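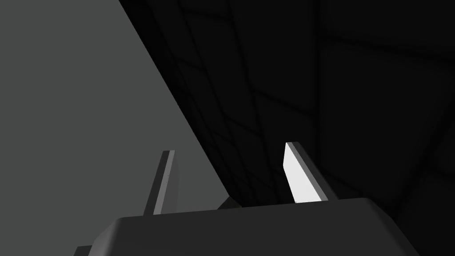

Forum > Robots & Automation > Shows, Visits and Open Days

Joletti open day – anyone else come away unconvinced?

dustbin_lid
2019-09-01
Went to the Joletti open day at the end of August. 64 miles each way, so maybe I'm grumpier than I should be. The invite said "live demonstration of two-armed household work" and I took that to mean an arm, on a floor, near some household.

What we got was a big screen. The robot was simulated, the rooms were simulated, and a man named Brunello Ruggiero talked over it. He was good, to be fair to him, and he never pretended it was anything else. But the invite did.

The hand camera view was up for long stretches. Two flat fingers, a great gray slab on one side and black tiles on the other. I asked what the slab was and got "furniture, probably." Probably! It's their room.

They also quoted 855 practice runs. No word on how many of those went right, and that was the only number I wanted.

Kettering_Joan
I was there, back row by the coats. I think you're being hard on them. The invite I got had "in simulation" in the second paragraph. Did you read the second paragraph?

dustbin_lid
I read the headline and the parking instructions.

mossbank
Didn't go, but simulation first is how everybody does it now. You don't let a new controller loose on a real arm that costs more than your car. Nothing shady about that.

dustbin_lid
Nobody said shady. I said I drove 64 miles to watch a screen they could have put on their website.

halfpint_hal
Same complaint as the Flamora day last year, except Flamora had a real arm behind glass, switched off. Not sure which is worse. Joan, did they say when the real machine gets a turn?
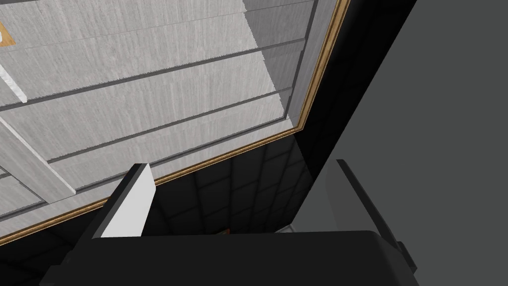 Kettering_Joan
My question on the day was whether the thing can find its own way around a room without being told where everything is, and I didn't get a straight answer. Ruggiero said the cameras in the hands feed the same controller as the rest, and moved on. Now, I will give dustbin_lid this much: some of those hand views are hard going for a person. Take the one with the pale planks and the gold trim running round them. Fingers wide apart, nothing in them, and a gray surface filling the whole right side. If you asked me what room that was I couldn't tell you. Whether a computer makes more sense of it I don't know, and I'd like to have seen some proof.

Hal – no date for the hardware. "When it's ready."

mossbank
A hand camera isn't meant to be nice to look at. It's there for the last few inches.

dustbin_lid
Fine, then show me the last few inches. Show me a grip, a lift and a put-down, start to finish, no cuts, with a real mug. I'd clap.

prajapati_user_4
We run two Prajapati arms at work, so a bit of experience on this side. We trained a simple pick in a simulator and it was lovely. First day on the real arm it took us 173 tries to get one clean pick. Friction, lighting, a table that wasn't level. So I'm with the original poster on being careful, but the simulator work wasn't wasted either. We'd have needed a lot more tries without it.

halfpint_hal
That's more useful than anything I've heard at an open day. What was it picking?

prajapati_user_4
Foam blocks. Don't laugh.

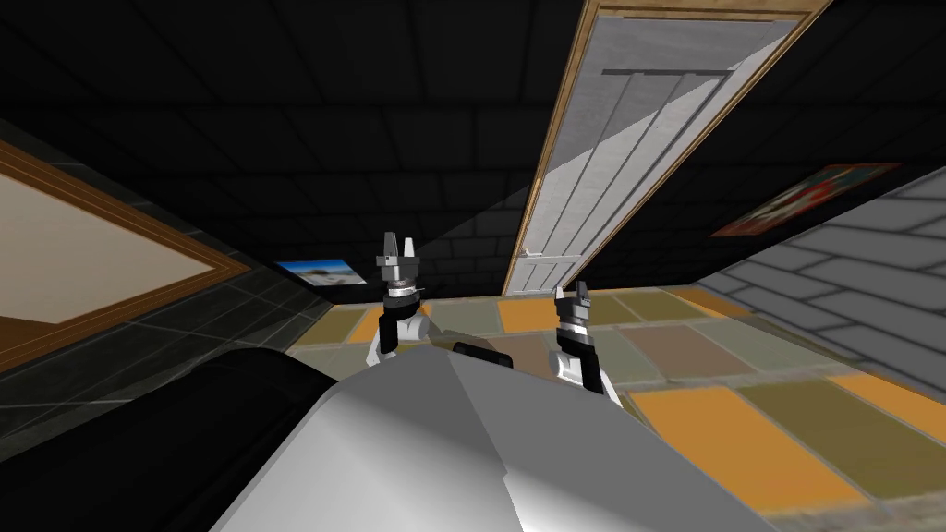
Joletti's simulated room: both arms up, door to the right, orange and olive floor tiles.

Kettering_Joan
I liked this view much better. You can see there are two arms and that it's a room. I'd have left it up the whole afternoon.

dustbin_lid
It's a nicer view, agreed. Also tilted like a ship going down. I asked about that as well and was told to hold questions till the end, and at the end there was cake.

mossbank
So you got cake.

dustbin_lid
There were 58 of us and one cake. I did not get cake.

halfpint_hal
Zosier have a visit day coming up, supposedly with hardware. I'm tempted but I'd want it in writing that something will be plugged in.

Kettering_Joan
I'll email them and ask. Will post whatever they say, and I'll read all the paragraphs.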